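Zenadum 家庭修屋箱：使用一个雨季以后的评价

我所在的小型救助机构在 Londport 工作，主要帮助台风以后屋顶损坏的家庭。我们过去的做法是分别购买防水布、绳子、钉子和工具，然后自己装袋。这种做法便宜，可是每次都会缺少东西，有一次全部袋子里都没有放绳子，到了村里才发现。去年我们决定改用成套的修屋箱，选择了 Zenadum 的家庭型。这篇评价写的是我们使用一个雨季以后的经验，希望对正在选购这类物资的同行有用。

先说明一点：修屋箱我们是自己付钱买的，厂家没有给我们折扣，也不知道我在写这篇文章。中文不是我的母语，有些工具的名称我查了词典，如果还有不准确的地方，请读者原谅。

箱子里有什么

家庭型的修屋箱装在一个带盖的硬塑料箱里，盖子可以用塑料扎带封住。里面有防水布、一卷编织绳、一卷镀锌铁丝、屋顶钉和普通钉、一把羊角锤、一把手锯、一把铁锹头（没有木柄）、一把剪铁皮的剪刀和一双手套。还有一张图画说明书，上面几乎没有文字。

防水布的数量是 2 张，可以用一张盖屋顶，另一张做墙或者铺地。我认为这个数量合理。有的供应商只给一张很大的布，看起来很大方，可是家庭需要自己把它剪开，剪过的边没有金属扣眼，风一吹就容易撕裂。

铁锹头不带木柄，这在我们这里引起过一些讨论。厂家的理由是木柄太长，会让运输变贵，而且大部分地方都可以找到合适的木棍。在山边的村子里这是对的。在海边，台风以后地上到处都是断树，但是合适的直木棍很少，有几家人过了很长时间才给铁锹装上柄。如果您的工作地点在海边，我建议您单独准备木柄。

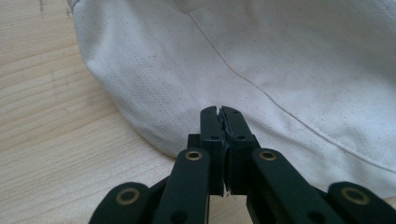 防水布是整套物资里最重要的东西，所以我用比较多的篇幅来写它。它的布身是编织的聚乙烯，两面有涂层，四边加厚，加厚的部分里面有一条带子，扣眼就打在带子上面。我们在机构的院子里把一张布固定在木架上，让它经过整个雨季。到雨季结束的时候，布的颜色变浅了，涂层在折叠过的地方有一些细小的裂纹，但是用水管冲它的时候，背面没有湿。边上的扣眼全部还在。

在村里的情况没有这么好。家庭使用防水布的时候，常常把它直接铺在旧的铁皮上面，铁皮的边很锋利。风来的时候布上下移动，几天就磨出洞来。这个问题不能全部责怪产品，但是说明书完全没有提到它。我们后来自己加了一段培训，告诉大家先把铁皮的边敲平，或者垫上旧衣服和旧轮胎皮，再铺防水布。经过这样处理的屋顶，情况明显好一些。

工具的质量

锤子很好。锤头和木柄连接得紧，用了一个雨季也没有松动，木柄上的漆掉了一些，不影响使用。村里的木匠试过以后，愿意用自己的旧锤子来交换，我想这是很高的评价。

手锯只能说可以接受。新的时候锯软木很快，锯椰子树的木头就很吃力，锯齿不久就钝了。箱子里没有锉刀，所以家庭没有办法自己磨它。一把小的三角锉刀不贵，也不重，我不明白为什么不放进去。

剪铁皮的剪刀是我最不满意的一件。它的弹簧太软，剪几次以后刀口就不能完全张开，使用的人必须用两只手把它拉开。有一位老人用它剪铁皮的时候划伤了手腕，伤口不深，可是从那以后我们不敢让没有经验的人使用它。后来我们另外买了 Darberg 的铁皮剪，每个村子分配几把，大家轮流用。Darberg 的剪刀比较重，手小的人会觉得累，但是弹簧结实，剪出来的边也比较整齐。

手套只有一个尺寸，是大号。在我们的地区，修屋顶的工作有很多是妇女做的，大号手套对她们来说不安全，手指的部分太长，拿钉子的时候常常掉下来。我们看到许多人干脆不戴。希望厂家可以提供两种尺寸。

钉子、铁丝和绳子

屋顶钉带有橡胶垫圈，钉进去以后不漏水，质量我没有意见。数量有点少。一间普通的小房子如果只修一面屋顶，是够的，如果两面都坏了，就要到市场上去补买。台风以后钉子的价格涨得非常快，所以这一点对家庭有真实的影响。普通钉有两种长度，混在同一个袋子里，分开它们要花时间，但是不算大问题。

铁丝是软的镀锌铁丝，用钳子可以很容易地拧紧，可是箱子里没有钳子。厂家可能认为可以用锤子的羊角来拧，我试过，可以做到，只是做出来不好看，也不太紧。

绳子是我没有想到会喜欢的东西。它是编织的聚丙烯绳，表面有一点粗糙，打结以后不滑。便宜的绳子在太阳下面一个月就开始掉毛，这一种过了整个雨季还可以用。有几家人把剩下的绳子用来拴船，据他们说效果不错。
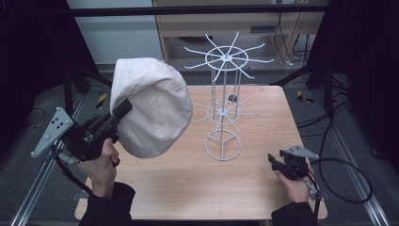 说明书和培训

图画说明书是一张折叠的防水纸，两面都有图。图的顺序是：检查柱子，加固墙角，铺布，压条，固定。画得很清楚，没有读过书的人也看得懂大部分。压条那一张图最有价值，它告诉人们在防水布上面加一条木条再钉钉子，这样风不容易把布从钉子处撕开。很多家庭以前不知道这个方法。

有两张图我认为需要修改。第一张是加固墙角的图，图里的房子是方木做的，所有的角都是直角。我们这里的房子用圆木和竹子，墙角的做法完全不同，村民看了以后觉得这张图和自己没有关系，就跳过去了。可是墙角恰好是台风的时候最先坏的地方。另一张是地基的图，图上用箭头表示挖坑的深度，箭头旁边没有任何可以比较的东西。有人理解为一只手的长度，有人理解为一条手臂的长度。如果在旁边画一个人，就不会有误会。

我想强调，只发箱子不做培训，效果会差很多。我们第一次发放的时候很急，只在现场讲了一会儿，后来去看的时候，有的家庭还没有打开工具，只用了防水布。第二次发放的时候，我们请每个村子的木匠先来学习，让他们带着邻居修一间房子作为示范，再把箱子发给大家。这样做要多用一天，但是箱子里的每一件东西几乎都得到了使用。

培训的时候，我们总是从年纪大的人住的房子开始。一方面他们最需要帮助，另一方面村里人都愿意来为老人做事，参加的人就会多。这个办法是一位村民提出的，我们一直保留到现在。

运输和存放

塑料箱的盖子和箱体配合得很好，放在卡车上淋雨，里面没有进水。箱子可以叠放，叠得太高的时候最下面的箱子会有一点变形，盖子就不容易打开。我们仓库的规定是不叠得比人的肩膀高。

两侧的提手是凹进去的，手指放进去的空间很小。一个人搬短距离可以，如果要走山路，最好两个人用木棍抬。我们有一次要过一条没有桥的河，大家把箱子顶在头上，结果发现箱底是光滑平整的，顶起来还算舒服。

空箱子本身对家庭很有用。有人用它装米，有人用它接雨水，还有一家小店用它装冰块和饮料。箱子外面印的机构标志不大，我觉得这样很好，家庭不需要每天看着捐赠者的名字生活。

存放时要小心老鼠。塑料箱它们咬不动，但是我们拆开检查过的几个箱子没有重新封好，里面的手套和绳子就被咬坏了。检查以后请一定用扎带重新封住盖子。扎带箱子里没有备用的，需要自己准备。

价格和订货

我们最后付的单价，加上海运和清关，换算以后将近900元人民币一套。自己分别购买同样的东西会便宜一些，但是还要加上装箱的人工和缺东西的风险，差别就不太大了。我们是小机构，没有专门的采购人员，所以成套购买对我们更合适。大机构如果有自己的仓库和检验人员，也许会有另外的结论。

订货的过程比较慢。从确认订单到货物进港，我们等了九个星期，其中有一段时间厂家没有任何消息，写信过去要好几天才有回答。货到了以后，文件是齐全的，清关没有遇到困难。装箱单上写的货号是 3519，请注意这是家庭型的货号，学校型的外箱看起来几乎一样，订货时请写清楚。

如果您是在灾害发生以后才订货，这个产品来不及。请在雨季以前订，或者和附近的机构一起保存一批。我们现在和邻近地区的一个机构共用仓库，谁先需要谁先用，年底再结算。
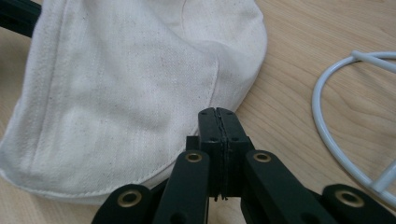
最后修改：11月（增加了与 Drakos 的比较，更正了货号的说明）

和 Drakos 的比较

有读者写信来问，为什么不选择 Drakos 的修屋包。我们后来借到几套 Drakos，在同一个村子里和 Zenadum 一起使用，所以可以做一个简单的比较。时间只有几个月，请不要把它当作严格的试验。

Drakos 用一个大的帆布背包来装东西，比塑料箱轻，一个人可以背着走山路，这是它最大的优点。如果您的工作地点没有公路，我会先考虑它。可是帆布不防水，背包放在潮湿的地上过一夜，里面的钉子就有锈点了。背包的肩带缝得很牢，拉链比较弱，有一套在第一天就拉不上了。

Drakos 的防水布稍微薄一点，颜色深，铺在屋顶上以后屋里很暗，白天也要点灯。Zenadum 的布颜色浅，屋里亮得多，中午也没有那么闷热。这个差别在办公室里读产品说明的时候很难想到，可是住在里面的人每天都会感觉到。有一位母亲告诉我们，屋里亮，孩子就可以在家里写作业，她因此愿意多等几天来换浅色的布。

工具方面，Drakos 的手锯更好，锯齿更硬，并且附有锉刀。它的锤子太轻，钉屋顶钉要敲很多下。它有钳子，没有铁皮剪。说明书是三种语言的文字，图很少，对识字的人来说解释得更详细，对其他人没有什么帮助。

如果可以自由组合，我会要 Zenadum 的箱子、防水布、绳子和锤子，加上 Drakos 的手锯、锉刀和钳子，再加上 Darberg 的铁皮剪。现实中没有人这样卖，我们只好在 Zenadum 的基础上自己补充一个小袋子。小袋子里放锉刀、钳子、小号手套、几条扎带和一包屋顶钉。装小袋子的工作我们安排在星期五下午，那时候办公室比较安静。

关于损坏和更换

Zenadum 说有质量问题可以更换。我们为铁皮剪写过信，附上了照片。厂家同意在下一批订货时补给我们，不单独寄。对他们来说这也许合理，对我们来说用处不大，因为雨季已经过去了。我建议在合同里写清楚更换的时间，我们下一次会这样做。

他们也问我们要了使用意见，我把手套、锉刀和说明书的问题都写了进去，收到的回答很有礼貌，但是没有说会不会修改。如果以后的批次有变化，我会在这一页补充。

适合谁，不适合谁

这套修屋箱适合屋顶和墙部分损坏、主要的柱子还站着的房子。完全倒塌的房子，用它只能搭一个临时的棚，家庭住在里面几个星期可以，再久就很辛苦。我们见过有的报告把发放修屋箱写成“重建住房”，我不同意这样的写法。它给人时间，让家庭在等待真正的建筑材料的时候，有一个干燥的地方睡觉。

它也不太适合城市里的租户。租房的人常常没有权利修改屋顶，房东又不一定在当地，箱子发下去以后就一直放在墙角。对这些家庭，我们后来改为直接给现金，他们自己决定是付房租还是买材料。

水泥房子的家庭也领取过一些箱子，他们主要用防水布挡窗户，工具用得少。如果箱子数量有限，我会先给木头和竹子房子的家庭。

我的评价

防水布和绳子：很好。
锤子：很好。
手锯：一般，请自己加锉刀。
铁皮剪：不推荐，请另外购买。
手套：尺寸太大。
说明书：大部分清楚，墙角和地基的图需要修改。
箱子：结实，提手可以改进。
厂家的服务：有礼貌，比较慢。

我们已经为下一个雨季又订了一批同样的箱子。铁锹的木柄这次在本地请木匠做，做好以后和箱子一起存放在 Londport 的仓库里。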